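**Nomination de Mared Rees comme ambassadrice : vos avis ?**

**brideo_70** – 05/07/2024
Le ministère propose Mared Rees pour remplacer Kojo Agbenyega. L'audition est passée hier.

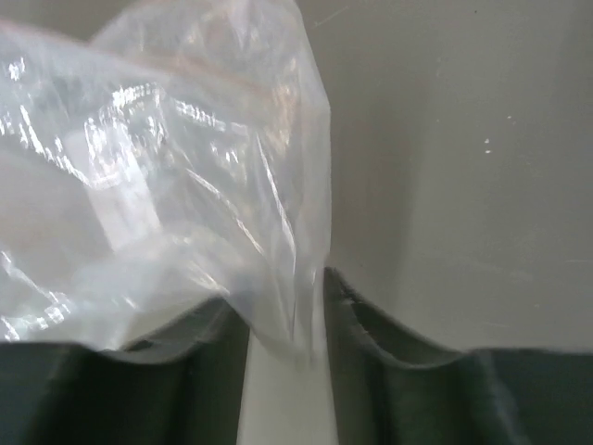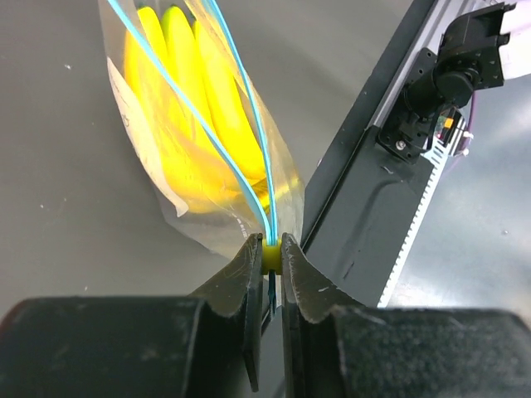

*Sacs plastiques transparents, deux images.*

**Grudard**
Bon choix. Elle a négocié l'accord de Grernham en février.

**deluca3229**
Pas d'accord. L'accord était bouclé avant son arrivée, Agbenyega avait tout fait.

**Grudard**
Il manquait encore l'annexe sur les visas. C'est elle qui l'a obtenue.

**brideo_70**
Le vote est en commission, pas en séance plénière.

**deluca3229**
Alors ça passera. Je reste contre.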